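Gripper fault stops plate handling at the Bomon workshop

Plate handling with the Skistik arm was halted in May after the gripper lost its hold on a dinner plate while turning it. The plate broke on the floor. No one was hurt, and the arm stopped when the operator pressed the emergency button.

The log showed that grip force had fallen during the turn. Clolomeo, which services the arm, traced the fault to a worn connector in the wrist cable. At certain wrist angles the signal dropped out and the controller went on using the last force value it had received. The connector had been in use for 437 hours.
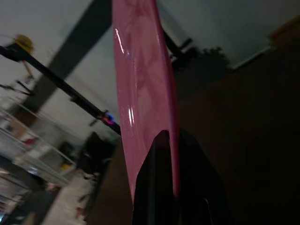
Vincze

A glossy plate gripped low down and tilted is the kind of hold we are now checking most closely. The fingers press on a small part of a smooth surface, and any loss of force matters more there than with a cup or a box.

The cable and connector have been replaced. The controller now stops the arm if the force signal is missing for 26 milliseconds. We ran 585 lifts with the new settings and had one stop, caused by a loose screw on the cable clip.

Until further notice, wrist speed is limited to 80 percent and everyone stays behind the floor line while the arm is moving. Please report any stop, even a short one, in the Skistik log.

4 June 2020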